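Handover alignment for a two-arm bench build

Last updated: July 24, 2021

Before the Skedon controller will run a two-arm routine, it needs to know where one gripper sits relative to the other. The factory offset assumes a machined base. A base built at home will not match it, and the error shows up as fingers that miss each other at the handover point.

You need both arms mounted and homed, a flat table cover, a steel rule, and the Volum terminal program on the host computer. We use cardboard as the cover. It is matte, it takes pencil marks, and it does not damage a finger that comes down too low.

1. Home both arms and set the speed limit to 23 percent.

2. Open the terminal on port 3006 and load the handover profile.

3. Jog the left arm to the handover point. Stop with the fingers pointing right and the forearm level.

4. Jog the right arm in from the other side at the same height. Close the gap in small steps. Keep one hand on the stop switch during this step.

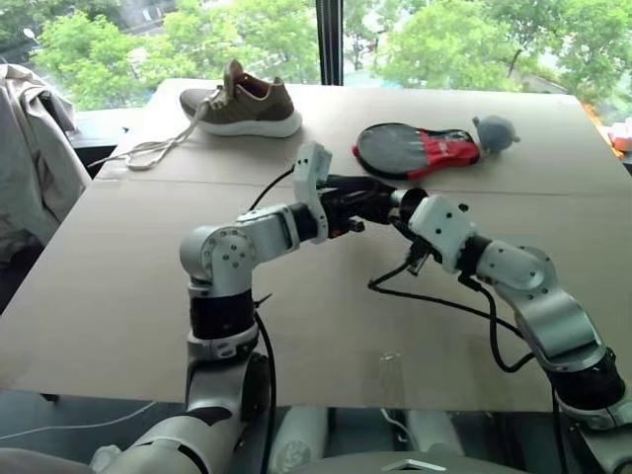 Left and right grippers nearly meeting over the cardboard.

5. Check the gap from the front and from the side. The fingers should lie on one line. If they are offset vertically, correct the right arm only — moving both loses the reference.

6. Set the final gap to 2 mm with the rule, then save both poses.

7. Back each arm out and repeat the approach from the saved poses. If the gap changes, check the base bolts before you touch the software. Tarık Yüksel traced one drifting offset to a loose bolt after we had spent an evening on the config file.

Leave slack in the cables at each wrist. A cable that pulls tight at full reach will shift the pose slightly, and the controller will not report it. Check this again after any change to the mounts.

The offset is stored per profile. Copy it by hand if you make a new one.

Write-up: Yu-na Min

238 shares | 2 comments

Contact | © 2021 Gremdale Workshop | Back to top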